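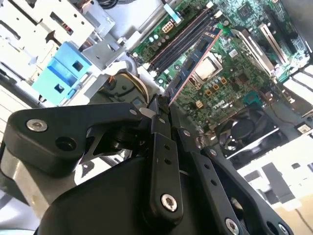
Fig. 1 – gripper fingers beside the memory slots, wrist view.

Ticket 282 – Cell 2, memory handling, left arm
Site: Mikcombe
Opened by: Defne Yaman
Status: monitoring

Fault as reported: left arm stops during the approach to the memory slots with a force limit trip. The stop is intermittent and follows no particular module. Clearing the fault and re-running from the same pose usually gets through.

Checked so far:
Finger link screws, all at torque. No play at the upper joints.
Finger pads worn on the inner edge. Replaced with the Bramer spares from the February order.
Wrist camera calibration re-run. Residual within limits, no change to the fault.
Cinasero log exported. Trips fall in the last part of the descent, before the fingers start to close.

That last point rules out grip force, so I left the closing value at 130 and looked at the approach instead. The path was taught on an earlier chassis and passes close to the drive cage on the way in.
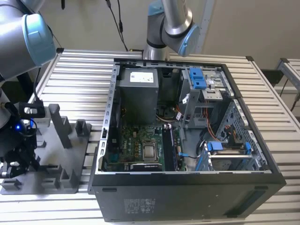

With the tower on its side the board sits lower than the case rim, and the wrist has to tilt to clear the metalwork before it can reach the slots. Any shift of the case on the slatted table moves the contact point. There is no hard stop for the chassis in this cell, only the taught position.

Changes made 2023-05-31:
Approach waypoint raised and moved away from the drive cage.
Descent speed override cut from 500 to 282 in the Karaca recipe.
Right arm parked until the left arm reports clear.

Old recipe kept under its previous name. Please don't delete it – the other cell still calls it.

Outstanding: locating stop for the case, drawing with the workshop. Ticket stays open until it is fitted.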